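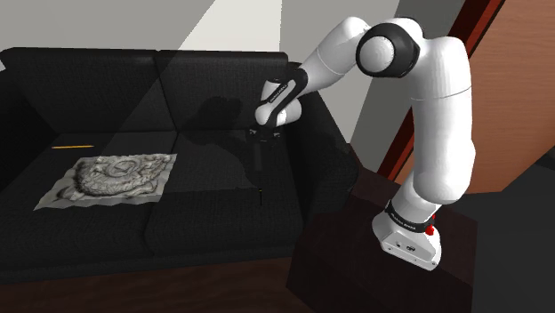 How many times does a person have to show a robot arm the same small job before it can try it alone?

It depends on the job and on how much the room changes between goes, but for the simple pick-up tasks at the lab I visited, the usual batch is 200 examples.

I got that number within five minutes of taking my coat off, from Rodica Oprea, who runs the recording side of things at Grallach and had kindly agreed to open up on a weekend for a group of us from the evening class. We went on Sunday, February 11, 2024, on the slow train, with a change and a very poor sandwich. Eight of us had signed up and six came (the other two missed a lovely lemon cake).

I'd been expecting a workshop, with a bit of oil and clanking. What you get is two carpeted rooms above a tile shop, with desks along the windows and a kettle that is never off. Most of the recording is done in simulation, so the arm, the furniture and all the bits and pieces live on a computer and you drive the thing with a hand controller. They have a real arm too, called Crabtree after somebody's old physics teacher, but it was having a joint seen to and we only got to admire its crate.

The task of the week was sofas! I was delighted by this. I had pictured boxes and conveyor belts, and instead there was a black two-seater on the screen, with a white arm mounted on a block by the armrest and a few small things left on the seats. One was an orangey-yellow stick, like a pencil, lying towards the back of the left seat. There was also a flat greyish sheet with wavy edges and a pattern all over it, and we had a long argument on the train home about what it was meant to be (I said a map, Jean said a pressed leaf, and we've agreed to leave it there). On the right-hand seat, nearly under the gripper, was a tiny thin black thing with a yellowish tip. Black on black. I would have sat on it.

Rodica explained that every example starts with the things put down somewhere slightly different. Then a person steers the arm over, gets hold of one, lifts it, moves it where it's supposed to go and lets go. The computer records every joint the whole way through, along with the view. Somebody then writes one line saying what was done, in ordinary words, and on to the next. A good operator gets through 60 in a morning and then wants a long lunch.

We all had a turn. Mine was dreadful. The controller is about as heavy as a television remote and I kept tipping my wrist, so the arm tipped its wrist as well, very politely, and jabbed the cushion. The gripper is black and so is the sofa, so I lost sight of the fingers each time I came down low. Watching the arm's shadow on the seat helped me more than watching the arm did, and I was quite proud of working that out until Mircea Căpraru told me they all do it. He's been recording there since September and can pick up a pencil while drinking tea.

I asked him whether my bad goes would be thrown away. He said the ones where I dropped it and gave up would be, yes, but the ones where I missed, backed off and tried again are kept and marked. If the system only ever sees perfect pick-ups it has no idea what to do after a near miss. I liked that a lot. It was also very tactful of him.

Then we did what they call the sorting hour, though for us it was twenty minutes. You sit in pairs and watch recordings at double speed and say keep or bin. Our batch had 148 in it and we didn't get near the end. You start out generous and become terribly strict! By the tenth one I was tutting at strangers for dawdling over the armrest. The rule on the wall is that a pause longer than two seconds gets trimmed, and anything where the arm goes into the furniture gets binned, even if the pick-up worked.

The lighting came up too. There's a strong wedge of light on the wall behind the sofa in the set we were using, and the arm throws a big dark shape over the back cushion, and I'd assumed somebody had just wanted it to look nice. Rodica said they change it from batch to batch — where the light comes from, how hard the shadows are — so the system doesn't learn one particular afternoon by heart. Floors and walls get swapped as well. They have a set called Asen that is all pale kitchens, and one called Plesier which she described as "my mother's front room", and she wouldn't be drawn any further.

What I didn't get was a proper answer about how well it works once it's let loose on a real sofa. Mircea said the sheet is the hard one, being flat, and that they'd know more when Crabtree was out of its crate. I'd have liked to see that, and I've asked if we can come back.

A few practical bits if your group fancies it. Visits are free but they take no more than 20 people a month, so write early. The stairs are steep and there's no lift. Wear your reading glasses for the controller turn, I had mine in my bag like a fool. There's a decent café opposite the station which shuts at four on Sundays, and we got there at ten past.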